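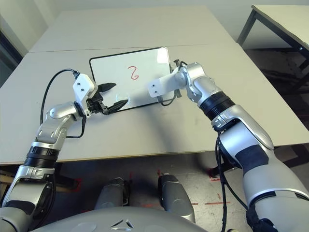

Gena two-arm kit, talk notes, Ronville session. Keep to 16 min, leave rest for questions

Open: who in the room has priced one of these? Hands up. Then who has bought. (Expect fewer.)

What Gena sells. Body, two arms, end tools, setup visit, one year of remote support. You supply table and floor space. That's the pitch anyway.

Why we looked at it: Elgate wanted a bench unit for board handling. Small flat things, held one side, worked on from the other. Most kits we saw were one arm plus a clamp. Fine until the part changes.

Point at screen now. Whiteboard job. Left arm has the two-finger gripper, open, either side of the board edge. Right arm no fingers, just the flat white bracket, over the other half. People always ask, so say it early: you can order the sides different. Same arm, different end. Red 2 on the board is marker, by hand.

Swap time. Gena says quick. Ours took longer the first few times, screws are small, easy to drop. Buy spares. Ask for the printed swap sheet, it's better then the online one.

Cables. Slow down here. Outside the arm, not inside. See the loop into the top of the gripper housing on the left. Good: you can get at it. Bad: you have to plan for it. We had one snag on a reach across the body, no damage, lost half a morning. Teach your paths with the cable in mind from day one.

Table. Ours is two panels with a seam. Level them BEFORE calibration. We did it after, had to redo the lot.

Light. Shiny boards throw glare. Move the lamp, don't fight the software. Right arm throws a big shadow too, check both.

Numbers slide (read out, don't linger)
- 400 trial runs since November
- 61 needed a person to step in
- nearly all of those early on, before the table fix

Be fair here. Not a lab test. One site, one unit, our people.

Support. Goes through Pisharody, not Gena direct. Replies were good, same day mostly. Spare fingers were slow. Ask about stock before you sign, get it in writing.

Price: dont quote from stage, it changed twice while we were talking to them. Send people to the handout.

Would we buy again? Yes for changing small parts. No if you run one part all day, get a fixed rig, cheaper.

If time: tool order form, the right/left mixup story. If not, skip

Questions. Repeat them into the mic, back row couldnt hear last time. Handouts by the door.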